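Shot clock reset after an offensive rebound, U17 league

jrodrigues_ref
Monday night, Gallow v Cloutier. Gallow shoot, ball hits the ring, Gallow rebound with 10 on the clock. Table resets to 14. Cloutier's coach says it should have stayed at 10. Who's right?

p_bayram
Table is right. Ring contact plus offensive rebound is 14, regardless of what was showing.

cillo45
Disagree. Our comp keeps the old number if it's under 14. Check your by-laws.

p_bayram
Which comp? FIBA rules don't say that. You may be thinking of a jump ball where the same team keeps possession, when the remaining time stands.

cillo45
Storkosau juniors. I'll look it up.

KKartha
Agree with Perihan. The common table error is resetting on an air ball. No ring contact, same team recovers, the clock keeps running.
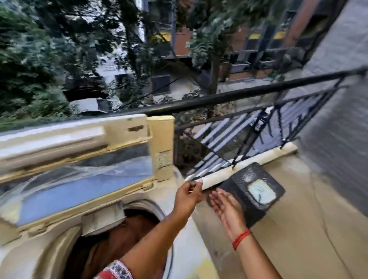
The other one is resetting on the shot itself. Operator should wait until a team has control, then press 14 or 24.

jrodrigues_ref
Thanks. Coach also wanted the basket that followed cancelled. I said no.

cillo45
Found it. Our by-law covers the jump ball only. I withdraw the first post, but I still think 14 is too generous at U17.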